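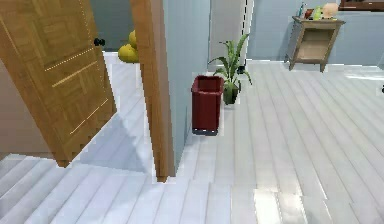 **Can a machine tidy the spare room yet? Not quite, says Jatholm trial**

Robots that put your things away are still some way off, going by results out this October from a small team in Jatholm. Doors a problem. Small bits a bigger problem. Bins, surprisingly good.

The team, at home-automation firm Postma, has been running its tidying software through a make-believe flat called Vanby. All on computer, no real furniture. The software gets a chore, a set of rooms and a time limit, and has to get on with it. 2000 attempts were logged over the summer. 478 were finished with no mistakes at all.

Less than a quarter, then. The firm says it's pleased, and that the figure was a good deal worse in spring.

"People see the number and pull a face," said Marijke Dijkstra, who runs the trial. "But a run counts as failed if one thing ends up in the wrong place. My own kitchen would fail on that."

The chores are dull ones. Go through a door and fetch something from the other side. Empty a bin. Clear a side table and put it all back in the same order. Sort small objects into a box with compartments. Shut the door after you. Nothing a ten-year-old couldn't do, though whether they would is another matter.

Bins went best. A bin is big, it stands on the floor, and there is only one sensible way to pick it up. Clearing the table was middling – the software could lift the items but often set them down too close together and knocked the next one along.

Then the doors. A door that's fully open is fine, a door that's shut is mostly fine. Half open is where it goes wrong. The software has to work out what might be behind it, and it has a habit of deciding there's nothing there because it can't see anything. 314 runs were lost that way, the largest single cause. In most of those the thing it had been sent for was sitting just past the edge of the door, and it went off to look in another room insted.

A fix is being tried. The software now has to look round a door from both sides before it's allowed to give up. Slower, but fewer lost runs so far. No figures on that until the next round.

Sorting is the other headache. Small pale things against each other, thin walls between them, not much room to get anything in or out. Objects were dropped across two compartments, or put in the right one and then dragged out again on the way back up.
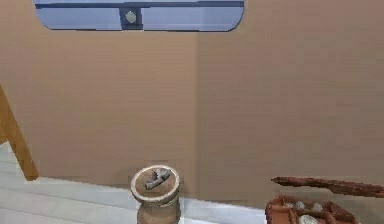 Lids don't help either. If a box has one, the software has to know where it is the whole time and keep clear of it, and early versions simply forgot it was there once they'd started on the contents. Dijkstra's team spent most of August on lids. She did not sound as if she'd enjoyed it.

There's also the question of what counts as tidy. The rules for the trial say each object has one correct place, which isn't how most homes work. A stone off the beach might live in a tray, on a windowsill or in a coat pocket for three years. Postma tried letting the software decide for itself in a side test and got answers that were neat and no use to anyone. Everything sorted by size. That part has been dropped for now.

Why do it all on a computer? Cost, mainly, and speed. A made-up room can be reset in a moment, nothing gets broken, and the same chore can be run again with a single object moved. The drawback is well known: real rooms have worse light, sticky drawers, carpets that ruck up. Software that does well on screen can do badly on a real floor and there's no good way of telling beforehand by how much.

Mieke Van der Linden, who looks after stockroom work at the homeware chain Skarari, has been following the trial with an eye on her own shops. She isn't ordering anything yet.

"What I'd want is returns," she said. "Boxes come back with the insides all jumbled, someone has to stand there and sort them, and it's slow. If it could do that one job I'd take it tomorrow. I don't need it to hoover."

She'd also want it to cope with being interrupted, she said, as shop staff are every few minutes. The trial doesn't cover that. Each run starts clean and ends when the time's up, with no one else in the room.

She was shown some of the sorting runs on a visit to Jatholm and reckons the good ones are already close to useful. The bad ones less so. In one, she said, the software spent its entire time limit moving the same button in and out of the same slot.

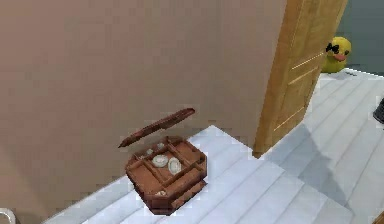 *A jewellery box with its small white pieces in the compartments, and a rubber duck by the open door, in one of the Vanby rooms.*

The next round starts once the door changes are in. It will have 3 new chores: folding a towel, loading a drawer and matching lids to pots. Folding is expected to go badly. Cloth is hard to model on a computer and harder to grip, and Dijkstra says she'd be happy with one decent towel.

After that comes a real room, if the budget holds. Postma has the use of a ground floor unit near its offices and wants to lay it out to match one of the Vanby rooms as closely as it can, then run the same chores in both and compare. The bin and the side table would go first, with sorting left until later. No date given, and the firm wouldn't be drawn on what the kit might cost if it ever went on sale.

On whether anyone will have one at home soon, Dijkstra was cautious. Shops and stockrooms before houses, she thinks, as the jobs there are more alike from one day to the next. Houses are harder as people keep moving there stuff about.

Skarari says it will look at the results of the next round before deciding whether to lend any stock for testing. Van der Linden has offered a crate of mixed returns in the meantime, unsorted.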